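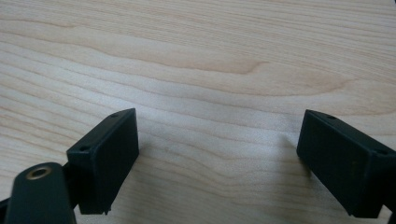 I've become a convert to written rules. Six months ago I'd have told you that teaching a robot to lay a table was all about the clever stuff, the models and the training runs, and that the rest was housekeeping. Then I spent most of April reading through other people's demonstrations for the Dunden project and came out the other end with a four-page house standard and very strong feelings about cables.

We have 3,875 recorded table-laying runs so far. Ainhoa Sepúlveda and I went through a batch of 500 together, and what struck us both was how much of the trouble was ordinary. Glasses knocked by a wrist. Runs that began with the fingers half closed. Two people doing the same task in such different styles that you'd swear they had been given different instructions (they had, as it happens, but that's my fault and it's fixed now).

So we wrote it down! I love this document more than is reasonable. Some of the bits I'd defend to anyone:

Start open, start still

Both grippers open, held just clear of the table, nothing moving for a slow count of five. Bonifacio Carrasco wanted three. We tried three and people rushed it. The pause gives us a clean starting point in every run, and it settles the person as well, which I hadn't expected to matter and which matters a lot.

Fingers never rest on the wood. If you need a break, stop the run, put the grippers down properly and start a new one.

One glass per hand, outside in

With a row of glasses, the left hand takes the leftmost and the right hand takes the rightmost. Anything in the middle waits until a hand is free. Reaching across the other hand is a stopped run, every time, even if you got away with it. I was the worst offender here and my name is on more rejected runs than anyone's.

We also ask for glasses to be held on the side, below the rim. Clear glass is hard enough for a camera without a finger hooked over the top. Go in slowly, close slowly, and let go only when the base is flat on the table or mat.

Keep the marker plates showing: no sleeves over them, no turning the wrist so far that the dots face the floor.

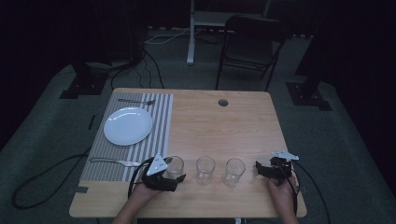

Cables are part of the setup

This is the section that grew. Version one said "mind the cables" and that was the lot. Version two has a drawing by Esperanza Sarmiento and a walk-round before each session. Slack goes on the floor and well away from your feet, with enough left over to reach the far side of the table without a tug. If you feel a pull mid-run, stop. Don't steer round it, because the robot will learn the steering.

Breaks, and throwing things away

Fifteen minutes off after each block, and I do mean off, grippers down and out of the room. Tired people cut corners in lovely smooth curves that look fine until you play them back.

And bin freely. A stopped run costs us very little. A bad one that slips through gets copied, and I'd much prefer a smaller pile that I trust. Next on the list is a proper rule for cutlery, where Ainhoa and I still disagree about which end of a fork to pick up first.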